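How to Take the Hard Drive Out of an Old Dell Tower

Posted Mon 4 February

If you have an old desktop sitting under a desk somewhere, please don't haul it to the recycling drop-off with the hard drive still in it. Years of tax forms and vacation photos live on that thing, and getting it out is a much friendlier job than most people expect. Set aside around 36 minutes your first time, put on some music, and clear yourself a good flat surface.

Shut the computer down, unplug everything, and hold the power button in for a few seconds. Lay the tower on its side and take off the side panel. Touch a bare metal part of the case before you reach in, and do it again any time you've wandered off for coffee (I always have).

Now take a minute just to look around and find the drive cage. You're hunting for bright blue plastic, as Dell was kind enough to color the parts you're meant to squeeze.

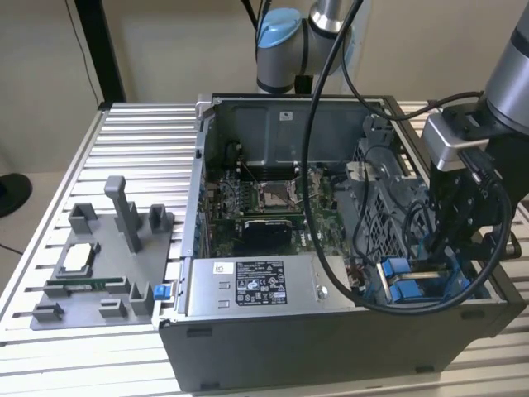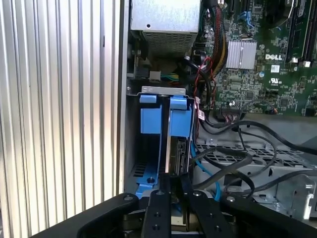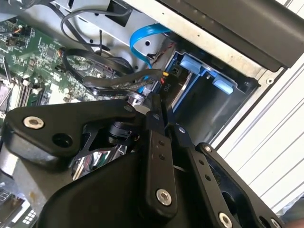

Inside the Dell tower, side panel off. The blue drive carrier is easiest to find in the second photo.

Once you've found it, look at the back of the drive. There are normally two plugs on it, a wide one for power and a narrower one for data. Hold each by its plastic end and ease it straight off, wiggling a tiny bit if it's stubborn. Please don't yank on the wires themselves! Tuck the loose ends to one side so they won't snag.

Next, pinch the two blue tabs toward each other and slide the carrier out of the cage. It may feel stuck at first, especially if the machine has been sitting for years, so keep the tabs squeezed and pull slowly and evenly. The carrier is flexible, and you can bend its sides gently outward until the drive comes free.

Write on a piece of masking tape what the drive is and where it came from, and stick that on before you do anything else. Mine go in an old Skernus shoebox, wrapped in anti-static bags, until April when I do my big cleanup. Slide the empty carrier back into the cage and put the side panel on again, and the tower is ready to go.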